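About Us

Hi, and welcome to Grernby! I started this little language school in a rented room above a bakery on Hegarty Street, with a whiteboard that wouldn't stay up and 9 students who mostly came for the smell of the bread. I taught evening Spanish and kept my day job, and I was tired all the time, and I loved it.

We've grown a bit. These days we're in the old Kusomau building (the one with the green doors, two blocks from the bus station) and we teach Spanish, Portuguese, Italian and beginner's Japanese. Last year 935 people took at least one class with us, and almost 200 of them came back for a second language. I still can't quite get over that!

Our classes are small and pretty noisy. You'll be talking in the first ten minutes, probably badly, and so will everybody else. I learned Portuguese by getting things wrong in front of shopkeepers, and I still think it's the best way to go – grammar comes along once you've got something to hang it on.
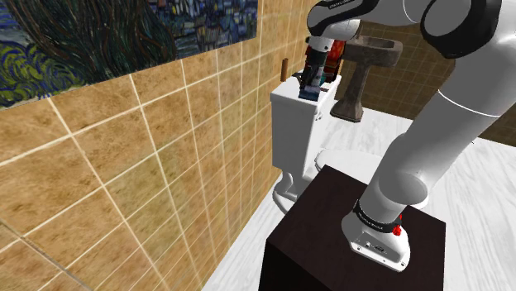
Do I need to know any of the language before I sign up?

Most of our students start from zero. If you've had a few years in high school and forgotten nearly all of it, come in for a quick chat and I'll find you a class that fits.

Then there's Fomosura, our lending library, which takes up the whole back hallway now. It has 1,413 books, comics and old travel guides, all given by students and neighbors, and you can borrow from it even if you're not taking a class. The comics go fast. I'd start with those anyway, they're full of the way people really talk.

We close for most of August, when I go off and annoy shopkeepers somewhere new. The rest of the year the door's open from mid-morning on, and you're welcome to sit in on a class for free before you decide. Just tell the front desk which language – they'll point you to the right room.

Page updated October 2022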